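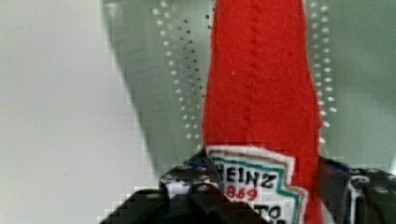 08/08/2018

Barometer down slightly overnight. Rain gauge dry for the sixth morning running. Watered at 6:15 before the sun got over the garage.

Tomatoes. First real picking of the Skumis plants went through the kitchen scale last night and again this morning. The Skumis are heavier per fruit than I expected and have fewer seeds, and the walls are thick enough that they hold their shape when halved. The Sidine plants are two weeks behind and still mostly green at the shoulder. I put both in on the same day in the same bed, so the difference is the variety and not the soil, unless the east end of the bed drains better, which I have suspected before and never tested. Will dig two holes in October and time the water going down.

Blossom end rot on three fruits, all Sidine, all from the plant nearest the downspout. Removed. I do not think it is a calcium shortage. The soil test in spring was fine for calcium. Uneven watering is the likelier cause, and that plant gets whatever comes off the roof on top of what I give it. Moved the splash block over by a foot and will see what the next set of fruit looks like.

Started the paste at 9. Method this year, so I have it in one place:

Wash, core, cut in half the long way, squeeze out the seeds over a bowl. Lay cut side down on sheet pans with no oil. Oven at 400 until the skins lift, then pull the skins off with tongs. Through the food mill on the medium plate. Back on the pans in a thin layer, oven at 225, door propped open with a spoon handle. Stir and scrape every half hour. Salt only at the end.

Last year I reduced on the stovetop and scorched the second batch. The oven is slower but the heat comes from all sides and there is less spatter on the wall. The penalty is the house. Kitchen read 86 by noon with the fan in the window. Next year I would like to do this outside on the propane burner with the roasting pan, or at least run the oven at night.

Pan rotation matters more than I wrote down before. The upper rack dries much faster at the back left corner. Swapped top and bottom at each stir and turned the pans end for end at every other one. By 3 the upper pan was pulling away from the edges and the lower one was close behind. Combined them into one pan for the last stretch.

Naveed Sethi called at lunch about the pressure canner. His gauge reads high compared with the weighted one and he wanted to know which to believe. I told him the weight, and to get the dial checked at the extension office before he does any beans with it. He has had that canner since his mother's house was cleared out and I doubt the gasket is newer than the dial. He also offered a box of half pints, the Hidumano ones with the wide mouth. I have four of those already. The lids seal well but the shoulders are too square to get a spatula into, and with paste that is a real annoyance. Said yes anyway. They will do for pepper jelly.

Paste does not get canned here. I went through this two summers ago and decided the acid question was not worth the trouble for such a small amount. It goes into ice cube trays, then into freezer bags once solid. Old tray holds 12, the replacement from Chaudhry holds 11 because one well cracked the first time I twisted it. Filled both, and there was almost a cup left over, now in a jar in the refrigerator with a film of olive oil on top. Use by the weekend.

Color is better than last year. Darker red, no brown. Taste is sweet up front and a little flat at the back. Could be the variety. Could be that I picked some of them a day early ahead of the rain that did not come. Will hold the next picking until they come off the vine with no pull.

Saved seed from the two largest Skumis. In a jar with an inch of water on the shelf over the washer, covered with a paper towel. Stir daily, rinse when the gel breaks up, dry on a plate and not on newspaper. The newspaper last year had to be planted along with the seed. The packet did not say whether it is a hybrid - I should have looked that up before bothering. If it is, I will get a mixed lot next summer and will only have wasted one row.

Other. Mower pulled hard to the left again. Front wheel bushing is worn oval. Ordered the part, and tightened the bolt for now, which helps for half the lawn. Water bill came, up on July, as expected. Cut back the basil, which was starting to flower. Hung it in the basement stairwell.

Washed the pans twice. The food mill still has skin stuck under the spring and is soaking.

Tomorrow: peppers, the downspout strap, call about the furnace filter size.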